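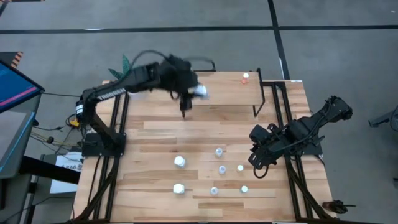 2.3 Planning the purchase of a two-arm bench cell

Complete this section before a purchase request is raised. It covers one cell: two table-mounted arms with parallel grippers, a wooden top in an aluminum extrusion frame, and the parts to be handled. Site power and network are covered in Section 3.

1. Measure the floor space. Include the diagonal supports at the corners of the frame, which take up more floor than the tabletop does. Leave 80 cm clear on each side where a person will stand.

2. Mark the outline on the floor with black tape and check it against the doors and any equipment already in place.

3. Choose the mounting positions. In the standard layout the arms face each other, one on the left side and one on the right. Each arm needs its own mounting plate. Order plates with the arms, as lead times differ.

4. List the work surfaces. If the task calls for two heights, add a raised shelf to the order. Confirm that at least one gripper can reach the whole shelf before fixing its position.

5. List the parts to be handled. Record the widest and narrowest part and compare both with the gripper opening. Where small caps and larger cylinders share a table, test both sizes on a loan gripper first.

6. Fill in the budget sheet. Enter arms, frame, top, computer, monitor and stand on separate lines. Cables, clamps and labels go under item code 247.

7. Set the reserve. Tritik cells are planned with a reserve of 3,000 dollars for spare fingers, cables and one replacement motor.

8. Send the sheet to Nandini Sundaram for approval. Floor plans go to Sreekumar Kurup at the Clendton site.

NOTE: Quotes from Noloma are valid for 18 days. A quote that expires during approval must be requested again. Do not change the date by hand.

NOTE: Prices in the budget sheet were last checked on 02/07/2023.

CAUTION: Allow for cable slack at full reach when ordering. Cables that hang over the edge of the table must be kept clear of walkways and cart wheels.

CAUTION: Do not order the top and frame from different suppliers unless the rail spacing has been confirmed in writing.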